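Guides > Hand-held grippers > Care and adjustment > Finger pads and linkage

Setting up the hand-held gripper for cloth work

This guide is for the two-finger tool we use at Temside when we collect folding and spreading tasks in homes. I wrote it after my second month with the tool. Please read all of it before you take a screwdriver in your hand.

What you need

A small cross-head driver, a soft brush, a lint-free rag, rubbing alcohol, and a piece of old towel for testing. Work on a tray, so the screws cannot roll under the furniture.

1. Clean the pads

Cloth leaves fluff on the finger pads, and terry cloth is the worst. Brush first, then wipe with a little alcohol and let them dry. Do not scrape with a knife. We change our pads after 301 grasps of heavy fabric, or earlier if the edge becomes shiny.

2. Check the linkage screws

Open the fingers fully. Put the driver in each screw and turn gently until you feel resistance, then stop. If you tighten too much, the arms become slow and the fingers don't come back by themselves. Do the left and the right side equally.

3. Check that the pads meet

Close the fingers slowly on a single sheet of paper and pull the paper. It should resist along the whole pad. If one corner lets go, loosen that finger, press both pads together by hand and tighten again.

4. Try it on real cloth

Lay the fabric on a bed and come to it from above, with the fingers open. Pinch a small fold, lift it, put it down. Try different thicknesses before you begin to record.

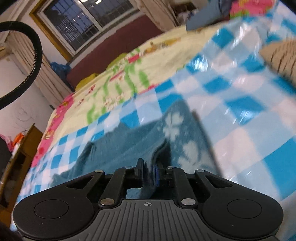
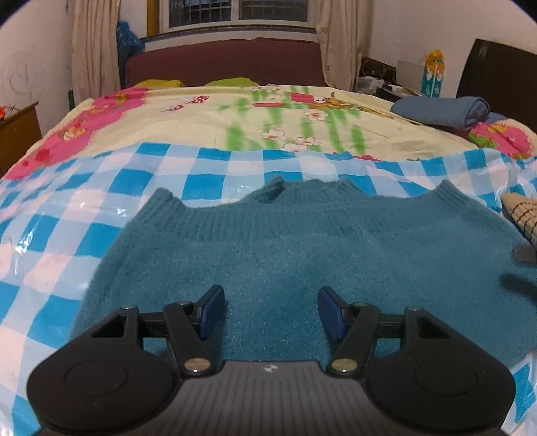
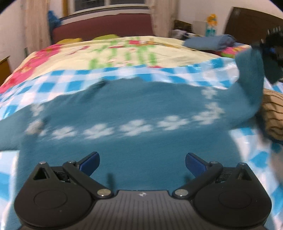

Teal fabrics on the blue-and-white checks. In the first picture the fingers are closed on a fold of the towel.

5. After the session

Brush the arms again and look for threads around the pivots. Pull threads out with tweezers, in the direction of the arm. Store the tool with the fingers a little open. Write the grasp number in the log.

Comments

Harish Palaniappan: Thank you, the paper test found my problem in a minute. My left pad was crooked since November.

Tibor Szalai: What driver size? Mine slips in the upper screws.

Mwanaisha Khaemba (author): Tibor, I use PH1. If it still slips, the screw head is worn and you should replace the screw.

Leopoldo Figueroa: For fleece I change pads at 753, no trouble so far.

Contact | © Temside | Back to top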